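Games, Money and Chance
Handout 4: What a "return to player" figure does and doesn't tell you

Course tutor: Griet Jacobs
Read before the seminar. Bring a calculator, or a phone with the sound off.

Where we left off

Last time we looked at how social casino games sell coins that can't be turned back into money. Several of you said in your written answers that this makes them harmless, and several said it makes them worse. I'm not going to settle that. This handout deals with something narrower: the percentage printed in the help screen of a slot game, what it means, and why I think you should be suspicious of almost every sentence written around it.

Terms you need

Stake: the amount put in on one spin.
Return to player (RTP): the share of all stakes that the game is built to pay back over a very large number of spins.
House edge: whatever is left. If the RTP is 96 per cent, the edge is 4 per cent.
Volatility: how bumpy the ride is. Two games can have the same RTP and feel nothing like each other.
Hit rate: how often a spin pays anything at all, even less than the stake.
Session: one sitting. It has no meaning to the game. The reels do not know you went to bed.

A worked case

We'll use a made-up slot called Gundovo, which I wrote for teaching and which runs in a spreadsheet. It has three reels and 10 symbols on each reel, and every symbol is equally likely. That gives 10 x 10 x 10 = 1,000 possible results. The rules are short:

Three bells pay 300 coins.
Three of any other matching symbol pay 43 coins.
Everything else pays nothing.
Each spin costs one coin.

There is one way to get three bells, and there are nine ways to get three of something else. Over a full cycle of 1,000 spins, with each result turning up once, the game pays 300 + (9 x 43) = 687 coins. The RTP is 68.7 per cent and the edge is 31.3 per cent, a dreadful game by any standard. The hit rate is 10 in 1,000, or one spin in a hundred.

Now play it for real. The chance of going 100 spins without a single win is 0.99 to the power of 100. Work it out before you come. Most people guess too low, having read "one in a hundred" as a kind of promise.

What happened when we ran it

In August I set Gundovo going for 3,000 spins and kept the balance after every one. The sheet handed back 1,096 coins. That is 36.5 per cent, a long way under the 68.7 the rules say it should pay. Terence Mapplebeck, who teaches the statistics half of this module, checked the sheet for mistakes and found none that mattered.

So is the RTP wrong? No. The rules are printed above and the sum is not difficult. Three thousand spins is simply a small sample for a game that pays this rarely. There should have been three or so lots of three bells, and my run had none at all. The chance of that is close to one in twenty, unlucky but nothing to write home about. If I had stopped the run early I could have shown you a different figure, and if I had started again I could have shown you another.

Keep this in mind whenever a review says that the writer "tested" a slot over an evening and found it generous. An evening tells you about the evening.

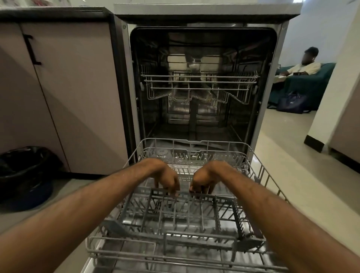

The same warning works the other way. A player who loses over one evening has not shown that a game is rigged. I get at least one essay a year that argues this from a single bad night, usually with screenshots, and I mark it the same way as the one that argues the opposite.

Claims to be wary of

"High RTP". Higher than what? Without a comparison it is decoration. Ask too whether the figure covers the ordinary game or only the version with the bonus feature switched on.

"Up to 97 per cent". Some games are supplied in several settings, and the operator picks one. "Up to" tells you the best setting exists. It does not tell you that you are playing it.

"Due a payout". Where each spin is drawn separately, no game is ever due anything. After 200 empty spins on Gundovo, the chance of a win on the next one is still one in a hundred.

"Win more often". Often true, and often no use. A game can raise its hit rate by paying back less than the stake on lots of spins. You put in one coin, you get 0.4 back, the lights flash and a little tune plays. You have lost 0.6 of a coin to music.

"Players love it". Page likes, downloads and star ratings measure whether people clicked. They can be bought, begged for or traded for free coins.

Two short readings compared

In your pack are two pieces of promotional copy, lightly trimmed. The first is for Hasmont, a slot with a pirate theme, and the second for Kurek, which has wolves. Read both and underline every statement that could be checked. Then cross out every underlined statement for which the writer gives no way of checking it.

I have done this with three year groups. The Hasmont piece usually ends up with one line standing, the number of reels. Kurek does slightly better, with a stated RTP and a note on the smallest stake, but the RTP is given with no mention of which setting it belongs to. Whether that was careless or deliberate I can't say, and you shouldn't claim to know either. Write what the text leaves out and stop there.

A word on "free" games

Where coins can't be cashed out, the maker may have no duty to print an RTP at all, depending on where you are. Camerora, the third game in your pack, prints none. Its help screen says that results are "random and fair". Random is a claim about how the result is drawn. Fair is a claim about nothing in particular until somebody says what they mean by it. Gundovo is random, and I wouldn't call it fair to anybody.

There is also the matter of whether a free game pays out at the same rate on day one as it does on day thirty. I have heard people swear that the early days are kinder. It's plausible - a new player who runs dry straight away will leave - but I have not seen data from inside a company that would let me tell you it happens, how often, or by how much. Treat it as an open question in your essays. If you say it as fact I will ask for the source.

Sums to try

1. Change the three-bell prize in Gundovo from 300 to 500 coins. What is the new RTP?
2. What would the three-bell prize have to be for the edge to vanish?
3. Keep the RTP at 68.7 per cent but double the hit rate. Suggest a set of prizes that does it. There is more than one right set.
4. A player starts with 100 coins and stakes one per spin. Without any wins, when does the player run out? Now find the chance that this is what happens.
5. Two players each play 50 spins of Gundovo and compare notes. One has won and one hasn't. What, if anything, have they learned about the game?

Question 5 is the one that turns up in the written paper in some form most years. Short replies do better on it than long ones.

For the seminar

Bring one advert or review for a slot or social casino game that you found yourself, printed or saved. Not one from the pack, please. Mark the checkable claims as you did for Hasmont and Kurek. We'll swap and try to knock down each other's underlining.

Terence will be in for the second half to go over sampling error again. Anyone who got stuck on the powers in the worked case should come to that part even if they miss the first.

The spreadsheet is in the shared folder. Press the recalculate key for a fresh run, and write down your result before you press it again.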